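Thread: House rules for humanoid kitchen work, anyone have a written set?

steinar_j
We're writing the September revision of our working rules at Hutstead. The dishwasher task is the hard one. Current draft: no person inside the arm reach while the hands are live, and cables get checked before every run.
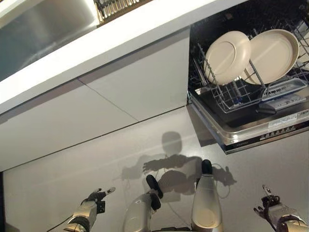
My question is whether the open door should count as part of the reach zone. Leif says no. I say yes — you can trip on it as easily as on the robot.

dagny_f
Yes, count it. At Gisness we mark the floor with the door fully open and measure from that line. We allow 700 mm past it.

Leif T
Still no from me. The door doesn't move by itself. If every fixture goes in the zone, people stop respecting the line. I'd put it under housekeeping, with the cables.

hrefna_s
Housekeeping is where rules go to get skipped. Zone it.
Separate point, do you have anything on grip? Ours says one item per hand, and no handover to a person until the operator calls it. Sleeves get looked over on Monday. 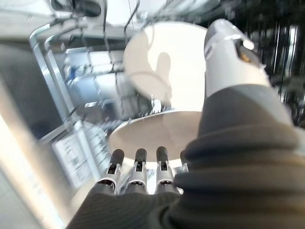

White cup in the right hand, thumb opposite the fingers.

steinar_j
Nothing on handover yet. I'll take yours if you don't mind. Do you log drops?

hrefna_s
Go ahead. Every drop, yes. 943 entries so far, and 11 of those led to a rule change.

Leif T
OK, I can live with the door in the zone if cables get their own line.

steinar_j
Fine by me. Both go in the draft tonight.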